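기계는 아직 방 정리를 못 한다? 과자 더미 치우기 과제 보고서
로봇과 생활 수업 기말 프로젝트 / 2조 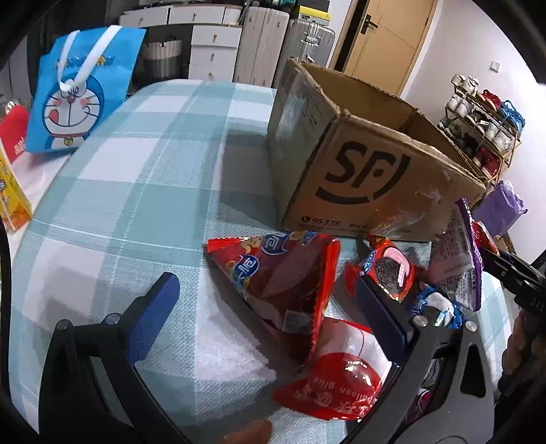 그림 1. 침대 위 과자와 파티용품 정리 작업. 뒤쪽은 택배 상자.

처음 주제를 정할 때 저는 빨래 개기를 하자고 우겼어요. 그런데 같은 조 Priya Fitzsimmons가 "그건 영상이 너무 많잖아" 하길래, 파티 준비하고 나면 꼭 생기는 잡동사니 더미로 바꿨습니다. 결과적으로 이게 훨씬 어려웠어요(제가 우긴 걸로 갔어야 했나 싶기도 하고요).

작업은 간단합니다. 침대 위에 쌓인 봉지를 하나씩 집어서 옆으로 옮기면 끝! 사람이면 수다 떨면서도 하는 일이죠. 저희는 손에 드는 집게로 사람이 직접 해 보고, 어느 동작에서 막히는지를 적었습니다. 손가락이 두 개뿐일 때 뭐가 힘든지 알아야 기계한테 뭘 기대할지도 말할 수 있으니까요.

총 184번 집어 봤고 그중 30번을 놓쳤습니다. 놓친 것 중 17번이 과자 봉지였어요. 큰 빨간 봉지는 눈에 제일 잘 띄어서 쉬울 줄 알았는데, 접힌 부분을 잡으면 모양이 휙 바뀌면서 빠져나갑니다. 풍선용 접착제(balloon glue) 포장처럼 작고 납작한 건 또 다른 문제였어요. 체크무늬 시트가 같이 집혀 올라오거든요. 이럴 때마다 Darnell Crenshaw가 옆에서 웃어서 기록지 글씨가 엉망입니다.

의외로 어려운 건 '뭘 먼저 집을까'였습니다. 쿠키 포장이 서로 겹쳐 있으면 사람은 위에 있는 것부터 그냥 들죠. 투명한 비닐 포장도 저희 눈에는 금방 보이는데, 카메라로 물건을 찾는 기계라면 뒤에 있는 무늬랑 헷갈릴 것 같아요. 이 부분은 직접 실험을 못 해서 추측입니다.

그래서 기계가 이 집안일을 할 수 있냐고요? 제 생각엔 딱딱한 상자만 있으면 꽤 할 것 같고, 봉지가 섞이면 아직은 옆에서 누가 봐 줘야 해요. Flora Dow는 손가락 패드만 바꿔도 많이 나아질 거라고 하는데 저는 반만 동의합니다. 미끄러지는 건 줄어도 시트까지 집는 건 그대로일 테니까요.

다음에 또 한다면 시트를 무늬 없는 걸로 바꿔서 비교해 보고, 택배 상자 안에 담는 단계까지 넣고 싶어요. 집계표는 조 폴더에 올려 두었습니다.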